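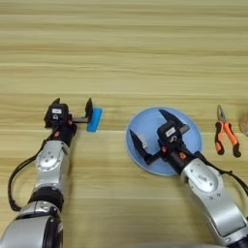 A tabletop with a light wood-grain surface

Wood grain is the pattern of lines, streaks and figures seen on the surface of cut wood. The word is also used for the direction in which the fibers of the wood run, and for patterns that imitate the look of wood on other materials. Grain affects how a board looks, how easily it can be cut and planed, and how it behaves when it carries a load.

Origin of the pattern
A tree in a climate with distinct seasons adds a layer of new wood each year. Wood formed early in the growing season is usually lighter and has larger cells. Wood formed later is denser and often darker. When a log is sawn, the saw passes through these layers and leaves them as lines or bands on the face of the board. Trees from regions with little seasonal change may show faint growth rings or none.

Effect of sawing
The same log can give boards of very different appearance. In plain sawing, the log is cut in parallel slices, and many of the boards show wide arches or flame shapes. In quarter sawing, the log is first divided into quarters and the boards are cut so that the rings meet the face at a steep angle. The result is a set of straight, nearly parallel lines. Quarter-sawn oak also shows pale flecks where the cut follows the rays of the wood.

Quarter sawing wastes more of the log and takes longer. The boards tend to cost more, but they change less in width as the humidity of the room changes.

Types of grain
Straight grain runs parallel to the length of the board. Spiral grain twists around the trunk and can make lumber warp as it dries. Interlocked grain changes direction from one set of layers to the next and is common in tropical hardwoods such as sapele. Wavy grain is often found in maple and is used for the backs of violins.

Working with grain
Planing with the grain leaves a smooth surface, while planing against it lifts and tears the fibers. Wood splits easily along the grain and resists breaking across it. For this reason chair legs and tool handles are made with the fibers running lengthwise.

Imitation grain
Painted imitation grain, called graining, was widely used on doors and paneling in the 19th century. Painters drew combs, brushes and rags through a wet glaze laid over a paler base coat. Printed patterns later took over much of this work. The Primitz pattern book, compiled by the decorator Femi Akpan, contains 78 painted samples, of which 44 imitate oak and 20 imitate walnut.

See also
Dendrochronology
Knot (wood)
Marquetry
Veneer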